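How Does a Robot Hand Pick Up a Cup?

Reading time: 6 minutes

Pick up a cup. You probably did it without thinking. Your eyes found it, your arm moved toward it, your fingers closed, and you stopped squeezing when it felt right.

A robot has to be set up for every one of those steps. People who build robots spend a lot of time trying different hands, arms and cameras to find out which ones work well together. In this explainer we look at how that testing is done.

What is a gripper?

The hand of a robot is called a gripper. Some grippers have five fingers like yours. Many have only two. The two fingers move toward each other to hold something and move apart to let it go.

Two fingers may not sound like much, but try it yourself. Use just your thumb and one finger to pick up a spoon, a sock and a plastic cup. You can do most jobs that way. Some are harder than others, and the hard ones are the ones testers want to know about.

Kazue Kubo tests grippers at a workshop called Tanabe. In July she began comparing two of them. One is called Brusar and has stiff fingers. The other is called Kulska and has fingers that bend a little when they press on something.

"Stiff fingers are good when you know exactly where the object is," she says. "Bendy fingers forgive you if you are a bit off."

Why test with cups and bowls?

You might expect a robot test to use special blocks. Sometimes it does. But a robot that will work in a home has to deal with the things people keep in homes, so the testers use kitchen things too.

A clear plastic cup is one of the hardest. Light goes through it, so a camera sees whatever is behind the cup as well as the cup. If the sides have ribs, they bend the light and make stripes. The computer has to work out which lines belong to the cup and which belong to something else.

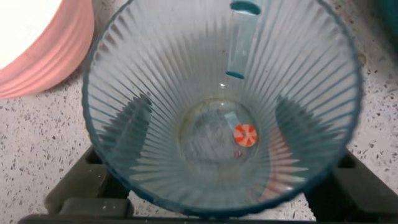

The view from the wrist camera, looking down into a ribbed plastic cup with a swirled candy at the bottom.

Look for the dark shapes of the gripper on both sides of the cup. They look blurry through the plastic. You know they are part of the gripper because you can follow them down to the bottom of the picture. A computer has to learn that.

The candy is easier to find. It is orange-red and white, and the cup is pale blue, so the colors are very different. Testers often put a bright object in a clear one for this reason. It gives the camera something definite to look at.

Two cameras, two jobs

The robot in this test uses more than one camera. One is at the wrist, close to the fingers. It moves wherever the hand moves. The other is higher up and sees more of the space around the robot.

The wrist camera is good for small details, such as where the rim of a cup is. But it has a problem. When the hand gets close to one object, that object fills up the picture, and the camera can't see much else.

The high camera can see several objects at the same time, and the wall behind them. It has a different problem. The robot's own arm can get in the way. If the arm is between the camera and the cup, part of the cup is hidden. 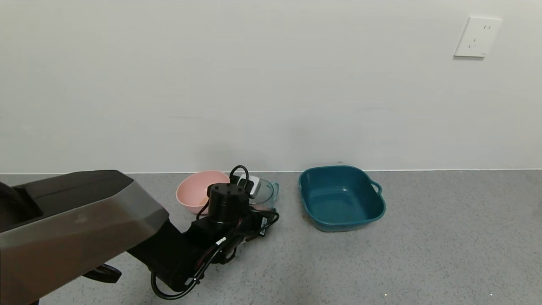

Sadao Koyama writes the program that puts the two views together. He says the computer has to decide which camera to trust at each moment. When the hand is far away, it mostly uses the high one. When the hand is near, it mostly uses the one at the wrist.

Cables are another thing he checks. Motors and cameras need power, and they need to send signals. Many arms have cables running along the outside, and these have to be long enough for the arm to bend. If they are too long, they can catch on things or hang in front of a camera.

What does the controller do?

The controller is the computer that tells the motors how to move. Your brain and nerves do this job for you.

Suppose the robot is going to grip a cup. The controller moves the arm to the right place and closes the fingers. Then it must decide when to stop. If it stops too soon, the cup slips. If it stops too late, the cup gets squashed.

Sadao is testing 3 settings for how hard the fingers press. He calls them soft, middle and firm. A thin cup needs soft. A heavy bowl may need firm.

How do you make a test fair?

If you change the gripper and the cup together, you won't know which one made the difference. So the testers change one thing and keep the rest the same. They use the same objects and the same light.

They also repeat the test many times. One good try could be luck. Kazue plans 400 tries with each gripper, and she writes down every drop. A second team, in Gaditberg, will repeat the test with their own arm.

Try it at home

You need a plastic cup, a bowl, a small wrapped candy and a pair of kitchen tongs. Ask an adult before you borrow the tongs.

Put the candy in the cup. Pick up the cup with the tongs and move it next to the bowl. Then take out the candy with the tongs and drop it in the bowl.

Now close one eye and do it again. Was it harder to judge how far away the cup was? Try holding the tongs by the side of the cup, and then by the rim -- one way may feel steadier. Write down what happened each time.

Words to know

Gripper: the hand of a robot.
Controller: the computer that tells the motors what to do.
Wrist camera: a camera fixed close to the gripper.

Contact us | Copyright Tanabe Young Readers | Back to top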